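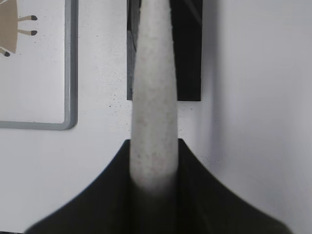 Framed picture mounted on a wall. Photo: Komlow

Komlow to Offer Picture Hanging Service for Homes and Small Offices Starting in September

VORNECK – Komlow, a frame maker and repair shop, will begin hanging pictures for customers in September. The service covers private homes, rental apartments and small offices in Vorneck and the towns next to it. Customers do not need to have bought their frames from Komlow.

The company has made and repaired picture frames at its Cuypers Street workshop for many years, but until now customers have taken their finished work home and put it up themselves. A trial held over the spring and early summer covered 56 households. Komlow said the response was strong enough to make the service a regular part of the business.

"People pick up a frame they have waited weeks for, and then it sits on the floor behind a door," said Shufen Xu, owner of Komlow. "They are worried about the wall, or they can't agree on the height. We kept hearing the same thing at the counter, so we decided to go out and do it."

A standard visit lasts two hours. During that time a Komlow installer will check the walls, agree on positions with the customer, and hang up to six framed pictures. Larger jobs, such as a stairway or a full gallery wall, will be priced after a first look. Mirrors can be included if they have a proper hanging rail or rings on the back.

Before any hole is made, the installer puts up paper sheets cut to the size of each frame. The customer can move these around, look at them from a chair or from the next room, and change the order. Tapio Kiiskinen, who leads the installation work, said this step takes up most of the visit.

"The drilling is quick," Kiiskinen said. "Where it goes is the part people want to talk through. Most pictures we see are hung too high. In a living room you are usually sitting down, and in a hallway you are walking past, so those two rooms should be handled differently."

Fittings for the service will come from Wastolero, which has supplied the Komlow workshop with hooks, wire and wall plugs since the shop opened. Installers will carry fittings for drywall, brick, concrete and plaster. Homes with a picture rail can have their pictures hung from the rail with cord or chain, with no drilling at all.

Renters make up a large share of Komlow's customers, and the company has set up a separate option for them. It uses the smallest fixing that is safe for the weight of the frame, and each customer receives a written note of where every hole was made and what filler to use when moving out. Renters are asked to check their lease before booking. Komlow does not use adhesive strips on frames with glass.

Each booking also includes a basic check of the frame itself. Installers will look at the hanging wire, the corner joints and the backing, and replace worn wire on the spot at no extra charge. If a frame needs more work than that, it can be taken back to the workshop and returned on a second visit. Customers are free to turn this down and have the piece hung as it is, provided the frame is sound enough to hold its own weight.

The company is asking customers to do a few things before a visit. Furniture should be pulled away from the wall where possible, and the pictures should be unwrapped and out of their boxes. Anyone who knows where pipes or wiring run should mention it when booking. Installers carry a detector and will use it either way.

Komlow will not take on outdoor pieces or work above stairwells where a ladder cannot be set safely. Canvases without a frame are accepted.

Xu said the shop has trained two of its present workshop staff as installers and has no plans to use outside contractors. "They have built and fixed these frames for years and know how heavy they are and where they give way," she said. "I would like to keep it to people who know that."

Booking opens at the workshop counter and by phone before the first visits in September. Morning and afternoon times will be offered, along with a 6 p.m. visit for customers who work during the day. Prices for the standard visit and for the renters' option will be posted in the shop window and on the Komlow website when booking opens.

About Komlow
Komlow makes, repairs and reglazes picture frames for homes, shops and offices. Its workshop and counter are on Cuypers Street in Vorneck.

Press contact
Shufen Xu, Komlow, Cuypers Street, Vorneck
Questions about installation work may be addressed to Tapio Kiiskinen at the same address.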